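11 May 2025, workshop notebook

Errand run to the big Trason out at Jellthorpe, Sunday, first mistake. Needed M4 washers and drawer labels, nothing else. Car park full by eleven. Forty minutes in all, most of it in one queue behind a man returning a paddling pool.

Washers only in boxes of 200. Wanted a dozen. Bought the box. Labels: 2,000 on the roll, or go without. Bought the roll. Regula, we are now set for labels until retirement, please don't order any.

Self checkout refused the washers twice ("unexpected item"), assistant came, waved her card, left without a word. Will go on a weekday next time, early.
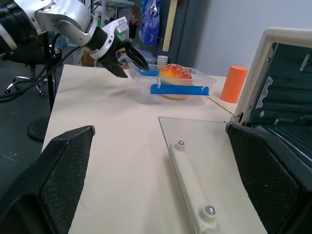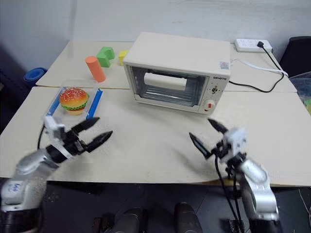

Top: plastic box with the toy burger. Bottom: toaster oven, blocks to the left.

Kustano cable ties: shelf price and till price differ, asked, got the shelf price. Pack of 100. Keep the reciept, it's in the tin.

Did NOT get: contact cleaner (shelf bare, next delivery they thought July??), the good tape. Vinzenz says Rainer on the ring road stocks both and you can park. Dearer, but nearly 200 fewer people in front of you.

To do
- split washers into small bags, give half to Vinzenz
- label the drawers, obviosly
- ask Regula re: trade account at Rainer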